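How to Get a White Tabletop Bright Again

I love a white table. It bounces light all over a big room, you can find a dropped screw in half a second, and it makes even a Monday-ish pile of work look kind of cheerful! What it also does is show every coffee ring, pencil smear and gray elbow patch, and after a winter of heavy use at Heltuvton ours had all of them.

What you need

Two microfiber cloths (one stays dry)
A bowl of warm water with a small squirt of dish soap
Baking soda
A soft toothbrush
A plastic scraper, or an old store card

Step 1. Clear the area you're working on and wipe up the dust with the dry cloth. Get the grit off first or you'll be dragging it across the finish.

Step 2. Wring out the second cloth until it barely drips and wash in overlapping strokes, back edge to front. Change the water when it goes gray. Mine went gray fast.

Step 3. Slide the scraper nearly flat under any tape residue or dried glue. Go slow, and quit if you feel it catch.

Step 4. For rings and pen marks, stir baking soda with a little water to make a paste, dab it on, leave it 5 minutes and rub lightly with your fingertips. Try it near a corner first! Glossy tops can turn dull if you scrub, so keep the pressure feather-light.

Step 5. Run the toothbrush along the edges. This is my favorite part, the dirt in there is unbelievable and the whole table looks sharper once it's gone.

Step 6. Rinse with plain water, then dry it right away. Leftover soap leaves streaks that you'll only spot when the morning sun comes in.

If yellowing won't budge after two rounds, it's probably in the finish itself and no paste is going to lift it. I still think a table like that is worth keeping (a big desk pad hides a lot).

We wash ours once a month now, and wipe up spills as they happen. Bright light and a white top, so good! 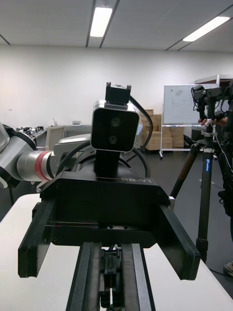 Melamine sponges worked better than the paste on my pen marks, but I did lose some shine in one spot, so I second the advice about testing a corner. Does the toothbrush trick work on a rubber edge strip too? Mine has gone almost brown.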